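Brurnasix two-arm kit, worth the money?

mareike_n
Hello all! We've had the Brurnasix kit on trial from Hamann since December and I promised to report back (sorry, it got long before I even started typing). Assembly took two of us 3 evenings, and the manual is lovely, truly. We've been trying kitchen things, bowls and a frying pan mostly, with both arms sharing the table. 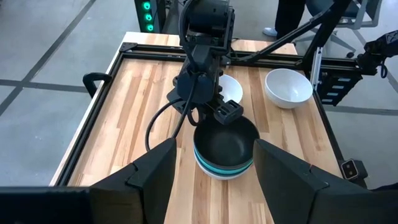 My one real grumble is the cable on the wrist camera. I'd love it shorter, or at least a clip in the box! Otherwise I'm leaning toward buying.

Kroeger_R
Glad you're enjoying it, Mareike, but I'd hold off. Ours went back after 4 weeks. The wide fingers are fine on a pan rim and hopeless on teaspoons.

dullcombe_ben
Have to disagree with Rüdiger there, friendly as ever. Istley sells narrow fingers that fit, and swapping them takes me 15 minutes with a coffee in hand.

Kroeger_R
At that price they should be in the kit, Benedikt.

mareike_n
Ooh, didn't know about the narrow ones. Do they need recalibrating afterward?

dullcombe_ben
Yes, add 5 minutes for that.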